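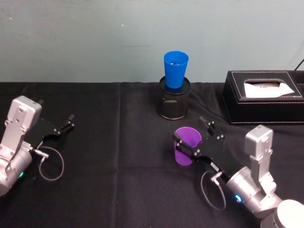

Trosex Robotics Club, Havville

Club > Open afternoon > Questions and answers

What will the arms be doing?
Mostly cups! The two-arm table is the one people crowd round, with one gripper holding the purple cup and the blue one sitting in the black holder. You're welcome to shout out ideas for what we should try next.

When is it on?
One afternoon in November, from 2 pm until 5 pm. Ifigeneia Karagiannis gives a short talk at 2.30 and then takes questions for as long as you keep asking them.

Do I need to book?
No, just turn up. We had 178 visitors last year and loved every minute, but it does get busy by three – come early if you want a good view.

Can I have a go myself?
Yes please! Markos Kouris will help you steer an arm at the second table. Turns last five minutes, and you can queue again as often as you like.

Is it all right for children?
Very much so. Under-eights need a grown-up with them, and everyone stays behind the tape while the arms are moving.

Where do I find you?
Upstairs in the Tzanetos building, room 37. There is a lift by the side door, and the 94 bus stops right outside.

Can I take photos?
Of the robots, as many as you want – please ask before taking any of other visitors.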